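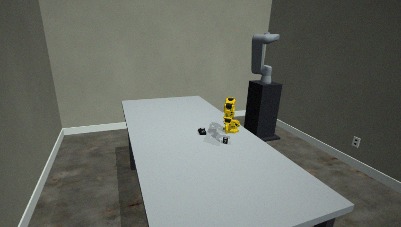

House numbers on Grorkstead Road and the side streets

The Cutach street renumbering takes effect in March. It covers 400 addresses, most of them on Grorkstead Road and the lanes that run down to the creek. If your address is changing, you should already have a letter with the old number and the new one. If you have not received a letter, your number stays the same.

Please put the new number up before the end of March and take the old one down the same day. Last time part of the road was renumbered, several houses had both numbers up well into summer, and packages went to the wrong doors for months. The post office will deliver to either number for 2 months after the change. After that, mail with the old number may be returned. 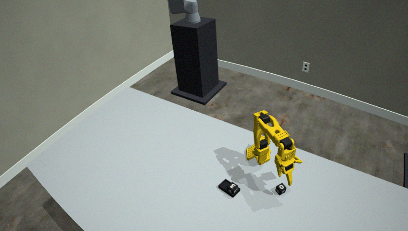
Yellow arm and two black cubes on a light gray tabletop.

Numbers need to be at least four inches tall and readable from the street. If your house sits back from the road or behind a hedge, put a second set on the mailbox post or at the end of the driveway. Shared driveways need a sign at the road with every number on it, and each house still needs its own. Corner lots use the street named in the letter, even if the front door faces the other way.
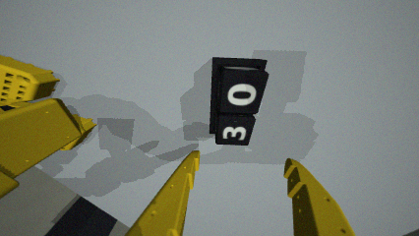 Contrast matters more than style. Brass on brick looks nice and is hard to read after dark, and so is gray on gray siding. Script lettering is worse. Plain, bold white figures on a black background are a safe choice. The 0 and the 3 on the two black cubes can be made out even lying on their sides, and numbers on your house will at least be upright. If you already have dark numbers on a white door, leave that style alone and just change the digits.

Derkach Hardware has a box of number kits behind the counter. The plates come in black or dark green, and the limit is 2 per household. They were short on sixes and nines at the time of writing, with more on order. You can also buy numbers anywhere else you like.
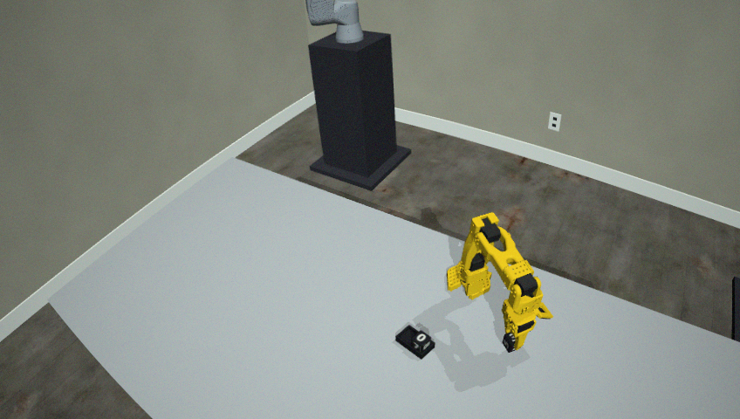

Mounting is simple on wood and slower on brick or stucco. Stick-on numbers do not hold well on rough siding, so use screws if you can. Mark the holes with a pencil and check with a level before you drill. A plate with more than one screw hole, like the yellow brackets on the arm, will not swing loose the way a number hung on a single nail does. Use stainless screws on anything that faces the weather.

Apartments at Kornance Court keep their unit letters and change only the building number. The manager is replacing the sign at the entrance, so tenants do not need to do anything to the outside of the building.

The town office has 20 printed change-of-address packets left at the front desk, and more can be printed on request.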